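We use cookies to improve your visit. By continuing to read, you accept our cookie policy.

News > Politics > Public service

Permit office in Erura to lose control of its own backlog

Saturday, September 14, 2019

The regional government has taken the work of clearing old building permits away from the Erura permit office and will give it to a separate team in Dridoncombe. The decision was published on the government's website late in the afternoon, with no press conference and only a short statement.

According to the statement, 187 applications have waited longer than the legal limit. Most of them come from Fludamley, where many families want to build again after the floods of two years ago. The limit for an answer is eight weeks. In May, the office promised that all the late files would be finished before the end of winter, and this promise was not kept.

The opposition says that the ministry should have acted much earlier. Its members in the regional assembly asked for an outside review already last year, and they were told that the office had enough staff and only needed time to learn the new computer system. That system was delivered by the firm Meireles. It replaced the paper registers, but for several months the two were used together, and some applicants had to send the same plans twice.

Meireles said in a written reply that its software has worked as the contract describes it. The firm added that it had offered more training to the office and that the offer is still open. The ministry did not want to comment on this point.

The union of public employees has a different explanation. In its view the trouble began when the Fludamley counter was closed and its work was moved to Erura, while the four officers who knew the district best were sent to other departments. The union asks now for these officers to be called back - at least until the old files are done. It also fears that the move to Dridoncombe is a first step to closing the Erura office completely. The ministry denies this.

For the applicants, the change brings some new rules. Files which are already late will go to Dridoncombe without any request from the owner, and no new fee has to be paid. New applications should still be brought to Erura. A person who has received a letter asking for missing papers must send them to the address in that letter, even if it is the old one. The ministry says that post will be forwarded every working day.

The shire council of Fludamley welcomed the decision, but carefully. It reminded the ministry that the road to Dridoncombe is 40 kilometres long and that there is no bus on weekends. The council would prefer that an officer comes to the town hall once a week, so that people can ask their questions face to face. The ministry has promised to consider it.

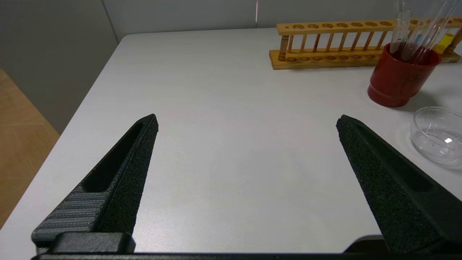
REGIONAL AFFAIRS

The assembly will discuss the permit office at its next sitting. The opposition wants the minister to present a full list of the delayed files, sorted by district, and the date on which each one was received. The government parties have not yet said how they will vote on this request.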